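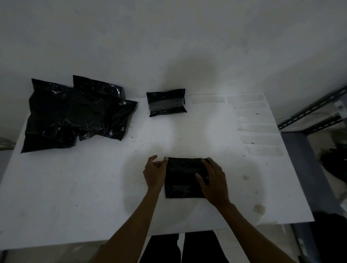

Haldale packing station walk-through, March 2022
Station: bag folding and taping, table against wall
Checked by: Floarea Grecu
With: Sudheer Menon (recording lead)
Copy to: Gaetano Melis, Benedetta Negri
Status marks: OK, FIX, WATCH, N/A

Part A. Table and floor

A1. Table steady when leaned on with both hands. OK.
A2. Table top clean at start of session. FIX. Specks and crumbs on the surface, plus a couple of stains near the front right. Wipe before each session and again at the break. The specks stick to the tape, and the labelers on the Kolness side have twice marked them as parts.
A3. Floor clear where the operator stands. OK.
A4. Wall behind table free of posters, notes and hooks. OK. Smudges on the paint can stay. Please don't repaint halfway through the set.
A5. Shelving at right: nothing reaching over the table. WATCH. Dark items on the lower part of the rack. Same color as the bags, so keep them well away from the table edge.
A6. Barcode label on the rack still attached. OK. Leave it on. Sudheer lines up the view with it.

Part B. Materials

B1. Bags all of one type, black plastic. OK.
B2. Unworked bags and finished bags kept in separate places. WATCH. The procedure doesn't say where either pile goes, and operators do it differently. I don't mind variety in position, but the two kinds should not end up in one pile. Bernadette to add a line to the sheet.
B3. Clear strips laid flat and apart from each other before the operator starts. OK. They are hard to see on a white top. Benedetta asked for a gray mat to go under them. I would hold off until the first 2,000 examples are done, or we will have two kinds of table in one set.
B4. Spare strips within reach without stepping. OK.
B5. Waste bin provided. FIX. Agreed place is under the left end.

Part C. Operator

C1. Sleeves and cuffs not hanging over the work. OK.
C2. Rings and watches off. OK.
C3. Break taken after 400 bags or at the hour, whichever comes first. FIX. The log shows one operator going past 400 with no break noted. Sore thumbs were reported in November for the same reason.
C4. Operator knows how to stop a recording. OK. Asked both people on shift. 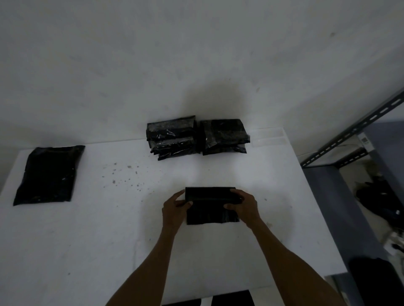
C5. Both hands stay over the table from pick-up to put-down. WATCH. Most people do this without being told. The trouble comes when someone scratches an arm or reaches for the rack in the middle of a fold. If that happens, finish the bag and mark the example as bad. Don't stop and start again on the same bag.
C6. Work done at a normal pace. OK. Told the shift again that the learning system is not helped by speed. A fold that goes wrong and gets put right is a useful example and should be kept.

Part D. Recording

D1. Headset strap checked for cracks. OK.
D2. Cable clipped at the shoulder, not loose at the waist. N/A, battery unit in use.
D3. Lighting even across the table. FIX. Dim at this station. Order one more lamp, same type as at Hjaltested, and mount it high.
D4. Example count matches the log. FIX. Log says 1,410. Drive is 2 short. Sudheer to find which ones.
D5. Bad examples marked the same day. OK.

Open items go to Gaetano. A2 and C3 must be closed before the next shift. D3 can wait for the lamp.

Comment from Sudheer: the 2 missing files were saved under the Flesard folder. Moved back, D4 can be closed.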